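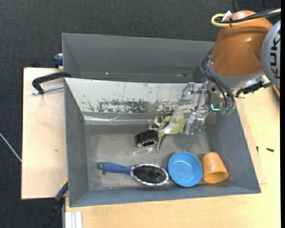 On the Keeping of a Household Inventory

Posted 9/27/20

It is the considered view of this writer that every household should hold a written inventory of its contents, and that the document should be revised once a year. The practice is an old one. It was followed in my grandmother's house in Illik, where the ledger was kept in the linen cupboard and brought out each May, and it has been followed in my own home since 2000 with two interruptions.

The present inventory runs to 2623 entries. Readers who wrote to me after the last post on this subject felt that such a figure was excessive, and Mrs Randa Hijazi asked whether teaspoons were entered one by one. They are not. Cutlery is entered by the set, books by the shelf, and clothing by the drawer. Smaller belongings, such as hairbrushes, scissors, torches and spare keys, are entered singly, as these are the articles most often replaced when the first one has only been mislaid.

The form of the record deserves some attention. Each entry should state the article, the room in which it is ordinarily kept, the year in which it was acquired and the price paid, where this is known. A fifth column may be left for remarks. In my grandmother's ledger the remarks are by far the most interesting part. Against a copper tray she has written "lent to Munther Kanaan, returned with a dent", and against a clock, simply, "loud". No valuer would find these notes useful, but I should be sorry to lose them.

On the question of paper or computer, opinion in the family is divided. My cousin Siham Jaber keeps hers as a spreadsheet and can sort it by room or by year within a moment. I continue to use a bound book with ruled pages, bought from Hourani the stationer in Mornell, and I copy the totals to a separate sheet that is held at my brother's address. A record stored only in the house it describes would be of little service after a fire. Those who use a computer should observe the same rule and keep a second copy elsewhere.

The insurance aspect is usually given as the chief reason for the exercise. It is certainly a sound one. When the pipe burst above the back bedroom at our former home in Dustitdale, the claim was settled without dispute, and up to 400 articles had to be listed for it. Ziad Tarawneh, who lived on the floor below and suffered the same water, was still writing down his losses from memory the following spring and remembered the carpet last of all.

A word on method. The work should be done room by room, and a room once begun should be finished on the same day. Cupboards are to be emptied completely. Articles which belong elsewhere should be set aside and not carried off at once, as the person carrying them will find something to do in the other room and will not come back. I allow two weekends for the whole house and one evening for the shed.

Entries should never be rubbed out. When an article is sold, broken or given away, a single line is drawn through it and the year is written in the margin. Elie Hakim has asked me whether gifts ought to be priced. My own practice is to leave that column blank and to enter the name of the giver under remarks.

The revision for this year is complete except for the shed, which will be taken in hand when the weather permits.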